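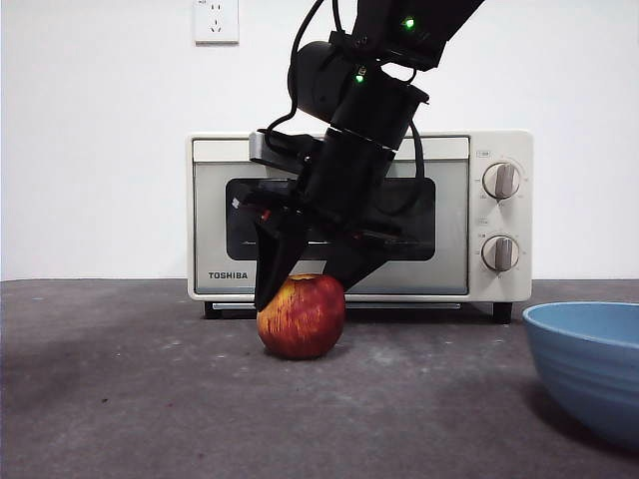 Latifa Bouzid asked in her comments on the previous report whether the storage shortfall at Laxdal was a fault in the battery modules or a fault in the way we measured them. The short reply is measurement. The longer reply takes up most of this report.

Relelano Community Solar and Storage
Progress report to the Avow Fund
18 July 2022
Prepared by Vernon Hawthorne

1. Status

Modules are mounted and wired at all 3 sites. Laxdal and Fostunard are connected to the grid and exporting. The third site, the Relelano pump house, is complete on our side and waits for the utility to install its meter. The application was accepted without changes, but no installation date has been given.

2. Laxdal storage

The earlier report gave a round-trip efficiency well below the supplier's rating. Hajar Berrada traced the gap to the current sensor on the discharge side, which had been set to the wrong range in the logger. Charge readings were correct. Discharge readings were clipped at high load, so energy delivered in the evening peak was under-counted.

The sensor range was corrected and the logger restarted. Readings taken before the correction can't be repaired and are marked as invalid in the data file. We ask that the efficiency figure in the earlier report not be quoted.
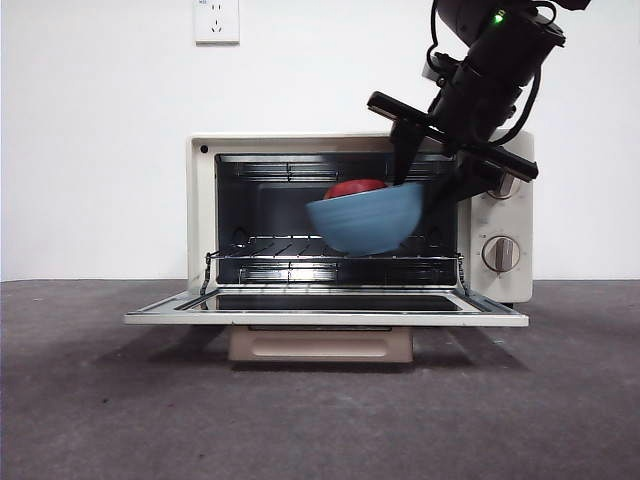

The corrected logger has now run for 12 full charge and discharge cycles. Results are within the supplier's rating. We don't consider 12 cycles enough to say anything about aging, and none is claimed.

3. Fostunard output

Fostunard has exported 3272 kWh since connection. Output on clear days follows the design model closely until mid-afternoon, then drops faster than the model predicts. Abdelkrim Tazi attributes this to the tree line west of the array, which was entered in the model at its height in the original survey. A new shading survey is planned. Trimming would need the neighbor's consent and hasn't been requested.

Inverter availability at Fostunard was 100 percent for the period.

4. Budget

Spending is within the approved total. The mounting line is overspent owing to longer ground screws at Laxdal, where the soil was softer than the test holes indicated. The overspend is covered by the cabling line. Brahim Ouali will send the revised table separately. Your approval is needed for the transfer between lines.

5. Next period

- Meter installation and grid connection at the pump house
- Shading survey at Fostunard and update of the output model
- Same sensor range check on the loggers at the other sites
- First storage report with valid data on both sides, due in October

The main risk to the schedule remains the utility meter.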